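Subject: Re: [skuseo-users] Wrist view only, or wrist plus overhead, for small object transfer?
From: Kobe Martens
To: skuseo-users

Ward Michiels wrote:
> We are about to start a new set for Camidlow, pick from plate and place on
> tray, one fruit at a time. The old Declercq set used an overhead view and a
> wrist view. I would like to drop the overhead one because it doubles the
> storage and the calibration drifts every time the table is bumped. Before I
> do that: how many episodes did you need with wrist view only, how much did
> you vary the start pose, and did you filter anything before training?
>
> Also, do you log the gripper command or the measured opening?

Ward,

Answers in a slightly different order than you asked.

Gripper: log both. We train on the command and use the measured opening only for checks. If you have to pick one, pick the command. With soft fruit the measured value stops early and the policy learns to stop early too, including when there is nothing between the fingers.

Episode count: our current set at Kernard has 761 episodes after filtering, all teleoperated. The plan was 2000, but the held-out score went flat well before that and we stopped in April. I would not read much into the exact number. It depends on how much the layout moves between episodes, and ours moves a lot.

Start pose: we reset the arm to a random pose above the table at the start of each episode. Plate and tray are also moved and turned by hand every 15 episodes. Early on we moved only the fruit, and the policy learned the place motion as a fixed offset from the plate. It looked fine until the tray was turned.

Filtering: we drop an episode if the operator regrasps more than 2 times, or if the time stamps of the view and the joint log disagree by more than one step. We keep slow episodes. We also keep single failed grasps followed by a good one, since those are the only recovery examples we get.

On dropping the overhead view: it works for us, with one condition. The target has to be in the wrist view before the fingers go down, at least in part. Once the hand is low over the plate, the tray tends to leave the view, and a policy with no memory then has nothing to aim for. We ask operators to approach from a side that keeps some of the tray visible. One approach step, fingers open, mandarin on the plate and part of the tray still in view at the upper left:

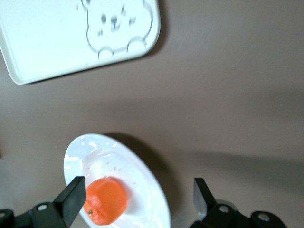

Notes on setup

1. Glare. A glossy plate gives bright spots on the rim that move with the hand. We left them in. Training on a matte plate and testing on a glossy one cost us more than the glare itself.

2. Shadow. The hand darkens part of the table. Record at more than one lamp position or the policy will use the shadow as a depth cue. Ours did.

3. Tray print. A printed or molded figure gives the model a cue for tray rotation. If you need it to work on plain trays, mix them in from the start - adding them later meant retraining from scratch.

4. Exposure. Lock it. Auto exposure reacts to a white tray entering or leaving the view, and the peel color shifts with it.

The converter script in the Skuseo tree still assumes two views and fills the missing one with zeros. Set the view list by hand in the config until that is fixed. I have a patch but it breaks reading of the older Declercq files, so I have not sent it.

Kobe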